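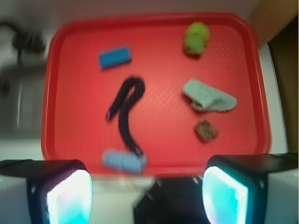

*Red tray, blue block, a bit of navy rope.*

Sang Bùi missed the 6 o'clock bus to Natoletti. Ran for it, one shoe loose, the envelope under his arm. Gone. Tail lights, then just rain.

So he walked. Twenty-four blocks. June, and cold as a cellar.

The envelope had 457 dollars in it and a note from his sister he'd promised not to read. He read it at the corner of Kandasamy Street, under the awning of the shoe place. Two lines. *Don't sell the house. I'm coming home.*

He read it again. Put it back. Took it out.

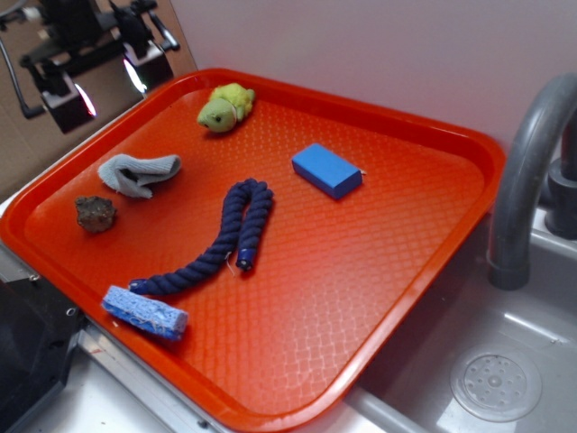

Because the papers were already signed, that was the thing. Signed that morning, blue ink, Mr. Flerkis breathing through his nose the whole time. Nearly noon when they shook hands on it. And she'd written this when - last week? Before? No date. She never dated anything.

He started running agian. Past the bank, past the laundry, water in both shoes now. The Flerkis office was dark except for one lamp in back.

He knocked. Waited. Knocked with the flat of his hand.

"We're closed," said a voice.

"I know," Sang said. "I know you are. I need teh papers back."

A chair scraped. Then the lamp went out.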